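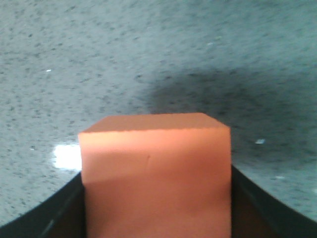

Our group attended the open day at the Rirnico laboratory in Rukbridge on 2020-09-12 as part of the fieldwork unit. The purpose of the visit was to observe a two-finger gripper picking up simple packaging and to record how the wrist camera view is used by the operator. The test object was a plain orange box with no label or printing on it, so there was no text or logo to help with locating it. The operator judged alignment from the two black fingers on either side of the box and from the upper folded edge, which should run close to level in the view. Reflections on the speckled countertop and the dark shadow behind the box were noted by our group as possible sources of error for edge detection.

Method

The demonstration used the Plestard control program. The operator moved the arm by hand controller and closed the fingers at low speed. Visitors stood behind a marked line and could follow the wrist view on a monitor. We were allowed to ask for a repeat of any step, and did so for the approach.

Observations

Staff told us that 736 grasps had been logged before the open day and that 732 of these were rated successful. The criteria for a successful rating were not given to us, so the figure is reported without analysis. Force readings were not displayed.

Limitations

We saw one gripper model only. Lighting was not measured, and the colour settings of the camera were unknown. The background reading (Rimkutė, chapter 6) recommends a matte work surface, which we could not compare on site.

Further work

A bench test with grey and orange cartons under two lighting levels is planned for October.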